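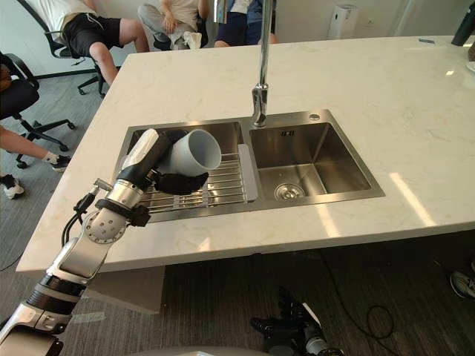
Why must people stay behind the line if the arm is only moving a cup? The question came from the Horobets side in the chat this morning, and I want to answer it properly here, because the same question will come again when the next group starts.

Notebook, kitchen station, 11/07/2021

The short answer is that our rule is written for the arm and for the hand, and what the hand holds changes very little. The elbow is the part that worries me most. When the hand goes into a sink basin, the operator watches the fingers, and the elbow swings out on the other side with no eyes on it. I have made this mistake myself in June, with a chair.

So I wrote the sitting rule again, in simpler words:

Chairs stay outside the reach of both arms, also the arm which is not working. Feet count as part of the person. If somebody must come closer, he or she says "stop" aloud, waits for the operator to repeat it, and only then walks. A nod is not enough.

I would like the Pulenley checklist to have the same text. At the moment it says "keep a reasonable distance", and every person reads this differently. I read it as 2 meters, a colleague reads it as one step. Question for Nindavis: can we put tape on the carpet, or does it leave glue?

Second subject, the drawer. It is not in any of our rules, and I think it should be. An open drawer changes the space in front of the cabinet, and the arm has less room to go back the way it came. My proposal is that the drawer position is written on the sheet before each run (closed, or open to the stop) and that no hand moves it during the run. Half open should not be allowed at all. 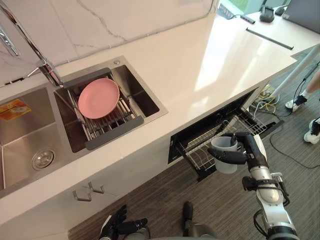

Cup over the drawer rack, right hand. Left hand low, in front of the cabinet.

Speed. We keep the slow setting for everything over the sink and the drawer. I know that it is boring to watch. The Plullico planner will accept a faster one, but accepting is a matter of software, and our limit is a matter of people near the counter. I do not want to mix these two in one table as we did before. For the log, please write the limit which was set and also who set it.

Cables. The rule from the old notebook stays: before start, one person walks the whole length of the cables and looks at the floor. Loops on the carpet go back to the wall side or under a cover. I checked the arm cables separately, bend at the elbow included, and I will do it again after 30 runs. The service sheet asks for this only every 1,000, but that number was meant for an arm on a fixed bench.

Still open:
- tape on the carpet (wait for Nindavis)
- new sentence for the Pulenley checklist, item 13
- stop button: who holds it when the operator changes? I think the old operator keeps it until the new one has it in the hand, but it is not written anywhere
- drawer column on the run sheet

2 comments
Share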